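Laltari two-arm bench cell: six months on the packing side

I pack bread baskets for a living. Well, I pack display hampers at Kerport, and a good half of them have bread in them, so when the firm took on the Laltari two-arm cell last summer I was one of the four people told to learn it. I've been on it most shifts for 6 months now and a few people from other sites have asked me what it's like, so I'm putting it all in one place.

Setting up first. The arms bolt down at the back of the table and the teaching is done by hand: you hold the arm, walk it through the pick, press the button, do it again. I'd never touched a robot before and I had a basic pick working before lunch (a bad one, but it worked!). The screen menus are another matter. Whoever wrote them has never had flour on their fingers, and I still have to go three layers deep just to slow the thing down.

We do all our teaching with pretend loaves and an ordinary basket, and I'd tell anyone to do the same. Real rolls go stale and shed crumbs into everything by the afternoon.

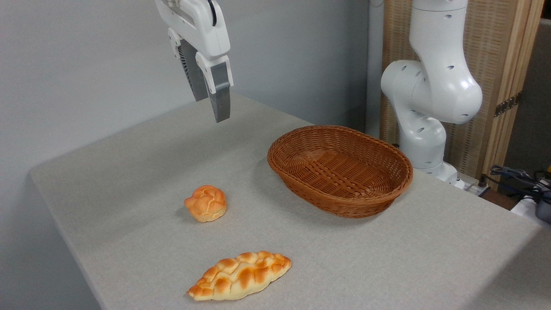 Practice bread and basket on the teaching table, gripper open.

Picking is where it earns its keep. Round rolls it handles very nicely. Plaits are harder – if one lies at an angle the fingers sometimes come down across the thick part and it slides away, and then you stand there watching it have another go like somebody chasing a pea round a plate. The February update is supposed to help with that. We'll see. Our old Nowicki machine was quicker on rolls alone but couldn't cope with a plait at all, so I'm not complaining too loudly.

On our best shift we got through 1274 baskets, and a normal one is about 1000. By hand we used to do fewer and my wrists knew all about it. That's the bit I'd pay for myself, to be fair. I used to go home and struggle with the lid of a jam jar and I don't any more.

What's changed for the rest of us is more mixed. No one lost their job, but the line used to have all of us stood together, chatting away, and now two of us mind the cell while the others are down the far end on ribbons and labels. It's quieter and I miss the company. Eusebio Ccori, who trained me up years ago, has gone over to teaching new picks full time and loves it, and he got a bit more money for it too. I asked for the same bump and I'm still waiting.

Gripes: the cables want a proper tidy, the stop button is a stretch if you're short like me, and the finger pads cost far too much from Gevasholm, who do our spares.

Four out of five from me. I'd want the menus sorted before I gave it the last one.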